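Ticket: Nazari 6-inch figure, loose left hip and paint transfer on torso
Opened: Tue 29 June
Store: Wollport online
Product line: Jullora Deep Guard, wave 2
Status: Waiting on replacement part

Customer report

Figure arrived sealed. After opening, the left hip would not hold a pose. The leg swings forward when the figure is stood up and it falls over. The right hip is fine. There is also a gray smear on the chest armor, left of the emblem, that was not visible through the window of the box. Customer wants to keep the figure if it can be fixed, as the store has sold out.

Order contained one other figure from the same wave. No problems reported with that one.

First reply

Asked for the date code. It is stamped on the inside of the right foot, next to the peg hole, and is easy to miss under the paint. Asked the customer not to use super glue in the joint for now. It voids the replacement and has frozen hips solid on this mold before.

Customer replied with code 18. Also says the shoulder cannon does not stay plugged in, but this is minor.

Checks done

Batch 18 is on the list for soft hip pins. Batch 19 has the harder pin. We have 5 open tickets on batch 18, all left hip.

Asked the customer to do the following:

Take off the belt piece. It pulls straight up over the torso once the arms are raised.
Warm the hip with a hair dryer on low, then pop the leg off. Pull down and out, no twisting.
Look at the pin for a white stress line.
Put the leg back on and try the pose again once the plastic has cooled.

Result from customer: leg came off without trouble. No stress line. Pin looks round at the base and slightly flat on the front side. Leg is a little better after cooling but still drops within an hour on the shelf.

So the pin is not cracked, it is undersized. Heating will not fix that for good.

Paint smear

Had the customer try a damp cotton swab with a drop of dish soap. Most of the smear came off. What is left is a thin line along the edge of the armor. This is transfer from the inner tray, seen before on the lighter colors. Told them not to use nail polish remover, which takes the factory paint with it.

Customer is fine with how it looks now. Closing this part.

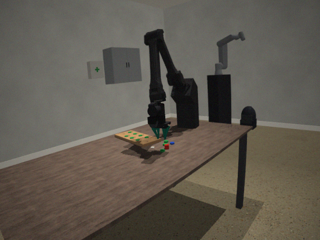
Shoulder cannon

The peg on the cannon is the same size as on the wave 1 figure, and the hole on this one is a bit wider. One coat of clear floor polish on the peg, left to dry overnight, takes up the gap. Customer did this and says it holds. Closing this part too.

Hip, next step

Sending a replacement lower body from batch 19. The swap is at the waist ball joint, so no tools needed. Nenditz handles parts for this line and has 200 sets due in the first week of July. Request is in. Customer does not need to return the old legs.

Told the customer to keep the figure on its stand until then, with the clip at the waist and not on the thigh.

Note for whoever picks this up: the customer has the blue version. Parts for the blue and the green look the same on the order sheet apart from the last letter. Check it before it ships.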